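Home | Projects | Reports | Members | Contact

Flavik Shared Workshop: Progress Report to the Fan Small Grants Programme
16 March 2018
Submitted by Homa Esfahani, project lead
Shares: 12 | Comments: 6

1. Purpose of this report

The present report covers the second stage of the Flaketti build, for which the programme awarded support last year. It sets out the work completed, the matters outstanding and the use made of the funds to date.

2. Work completed

The hand-held grippers are in use on the cloth-handling task. The jaws were redrawn twice during the stage. In the first version the tips met at a slight angle and let thin cotton slip; the present version closes flat along its full length. The wiring inside the housing was shortened at the same time, and the pivot screws may now be reached without opening the case.

Trials have been confined to a single class of garment, as agreed with the programme. Each session begins with the garment laid out on a covered surface, and the operator then takes hold of it, lifts it and draws it into shape. Sessions are limited to six operators in rotation, so that the record does not reflect the habits of one pair of hands.

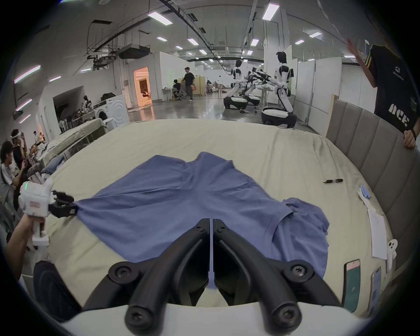

Cloth handling with the grippers, blue garment.

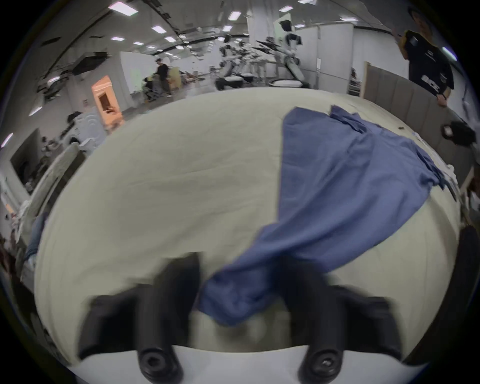
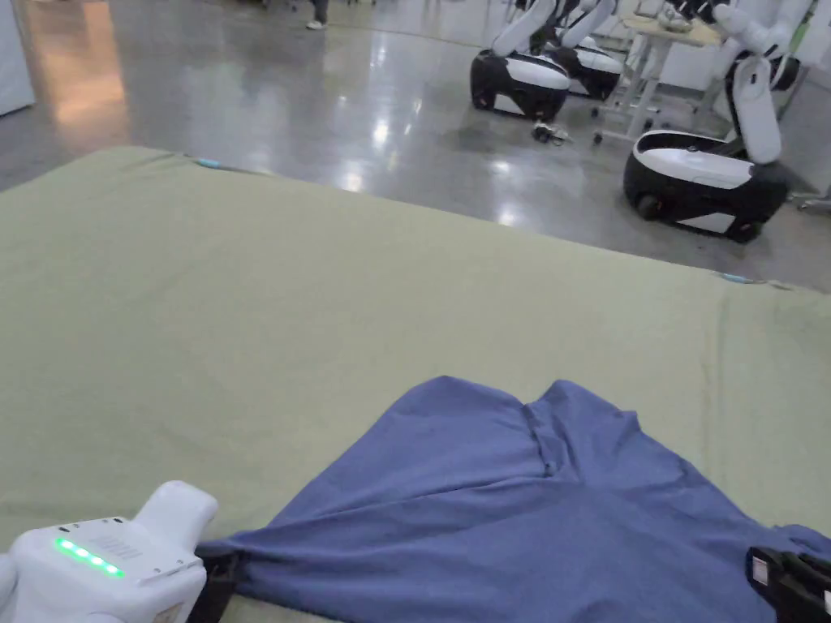 Records from each session are checked by a second member before they are accepted. Those in which the garment leaves the working surface, or in which a jaw closes on the cover cloth by mistake, are set aside and reviewed at the end of the week. The second fault has been the more frequent. A stiffer cover has been ordered and will be tried when it arrives.

3. Difficulties

Delivery of the replacement springs from Undotden was delayed by five weeks. Members made do with springs from the first version, which are weaker and required adjustment between sessions. The work was not halted, but fewer sessions were held than the plan allowed for.

4. Expenditure

Spending remains within the approved budget. The sum set aside for travel has not been used, and permission is requested to move it to materials.

5. Next stage

Trials with towels and long-sleeved garments are due to begin in May. Drawings for the revised jaw will be sent to the programme under separate cover once the dimensions have been checked.

Related reports
Flaketti: first stage report
Flavik workshop: safety rules for shared benches
Undotden parts order, revised list
Fan Small Grants: notes for applicants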